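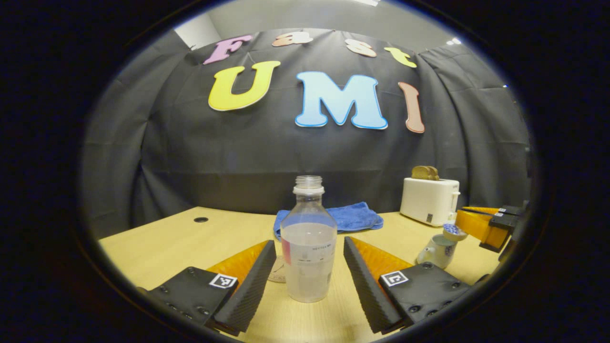
How should a partly used bottle of cloudy liquid be kept on a kitchen table where food is also prepared?

An opened bottle should be closed with its own cap, wiped down and returned to a cupboard before food is laid out. The label should face outwards and remain legible. Where the cap has been mislaid, the contents should be moved only into a container intended for that product and marked accordingly.

Posted in Kitchen and Household, Flinwood Residents' Help Pages
Jul 22, 2023

Further details from the poster: The enquiry concerns a shared kitchen serving 4 households at Fullwood House. The table is used for breakfast, and articles such as a toaster, a teapot and cleaning cloths tend to accumulate upon it. Residents have asked whether drinks and household liquids may stand there together overnight, and whether a cloth may be left beside the toaster. The present kitchen notice dates from February and is silent on both points.

Marius Mihăilă

Drinks and household liquids should not share a table, and neither should be left out overnight. A milky liquid in a clear bottle may be a drink, a cleaner or a lotion, and a person arriving early in the morning cannot be expected to tell which. We would recommend one shelf for drinks and a separate low cupboard for cleaning products, fitted with a catch if children visit the kitchen.

Any bottle whose contents cannot be established from its label should be set aside and its owner asked. It should not be smelled or tasted, and it should not be poured into another bottle in order to save space.

With regard to cloths, microfibre is generally made from synthetic fibres and may melt against a hot surface. Cloths should be hung on a rail away from the toaster. The toaster itself should be unplugged and allowed to cool before it is moved or its crumb tray is emptied. A teapot may remain on the table provided that it has been emptied and rinsed.

Firna

I agree with the above as regards the cloths. In our building each household has a colour and the cloths are washed at 55 degrees. Fabric softener is not used, as it reduces absorbency. Please consult the care label first.

We had the same difficulty with loose caps. A small dish beside the sink has been sufficient.

Kubo

Drinks go in the fridge if the label says so once opened. Write the date of opening on the bottle. As for the notice, a short one is read more often than a long one. Ours runs to four lines and is taped inside the cupboard door.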